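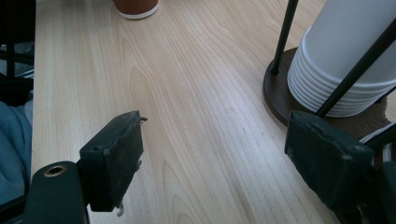
Refinishing & Repair > Tables and Desks
Topic: Oil, hardwax or just leave the thing alone?

plankton_dad
I've inherited a pale wood table by the traditional method, meaning a relative moved and I own a van. Long straight grain, a few darker swirly patches toward one side, and a finish that is either very thin or a rumor. The relative says it was oiled once, "in June," and declined to name the year.

The only marking underneath is a paper label that says Fenberg and the number 318. I can find nothing on either. I don't much care what it's worth, I want to know what to put on it. It will be used for eating, homework and the dumping of mail. What do I do?

grainofsalt
Hardwax oil. Sand lightly, wipe it down, two thin coats, let it cure longer than you want to. I've used the Mitenov satin on my own table and it has survived my family so far. Thin means thin. If it looks like you put on enough, you put on too much.

lowboy_hibrow
Before the man sands anything, can we find out what's on it? Put a drop of water somewhere it won't show and wait 10 minutes. If it beads, there's a finish. If it soaks in and goes dark, there isn't much of one. People on this board reach for sandpaper the way other people reach for snacks.

grainofsalt
I said lightly.

lowboy_hibrow
You said lightly on the sideboard thread too, and that fellow went through the veneer.

grainofsalt
He used a belt sander. I can't be held responsible for a belt sander.

plankton_dad
Did the drop test near a corner. It didn't bead and it didn't soak in. It sat there looking undecided, then left a faint ring. I now have a table with a ring on it, so thank you both.

marginal_oak
The ring will probably fade when it dries out overnight. If not, a gray nylon pad and a little mineral spirits, with the grain. Old tired oil behaves exactly like that.

My vote is to leave the color alone. Pale blond is the hardest thing to get back once you've lost it. Any oil will warm it up, and some will turn it the color of weak tea. If you like it light, use a water-based clear and accept that you'll be sanding it back in a few years.

tuesdayglue
Disagree with the water-based. It looks fine for a year and then wears through exactly where everyone puts their elbows, and you can't patch it without a visible edge. Oil you can touch up on a slow evening. Who is refinishing a whole table every few years?

marginal_oak
I am. It's called a hobby.

tuesdayglue
It's called a sickness, but okay.

plankton_dad
What about those darker swirly bits? Will they go blotchy? They're my favorite part and also the part I'm most likely to ruin.

grainofsalt
Figure like that tends to drink more than the straight stuff. Wipe on, wait 5 minutes, wipe everything off, and look at it with a lamp held low from the side. Dull areas want a second pass. Try the underside first and you'll know how warm it goes.

lowboy_hibrow
For once I agree with every word of that. I may need to lie down.

skidsteer_sue
Skambridge sells a white-tinted oil meant to keep light wood light. Used it on a bench. It worked, though in strong sun it has a slightly chalky look that my husband calls "dental." The Lau version is clearer but smells like a hot tire for a week. Do either one with the windows open.

plankton_dad
Update. Ring is gone, just as marginal_oak said. I tried the Mitenov on one patch underneath and the Skambridge on another. The Mitenov went noticeably yellow. The Skambridge barely changed it. I don't see the dental thing, but it's dark down there.

Leaning Skambridge. Homework has been moved to the kitchen counter until further notice, to general outrage.

marginal_oak
Water-based would have been clearer still.

tuesdayglue
Let it go.

skidsteer_sue
Stir the can properly, all the way to the bottom. The white settles, and if you don't mix it your first coat is plain oil and your last coat is paint.

plankton_dad
I have now stirred it. There was a lot of white down there. Going in tonight after dinner.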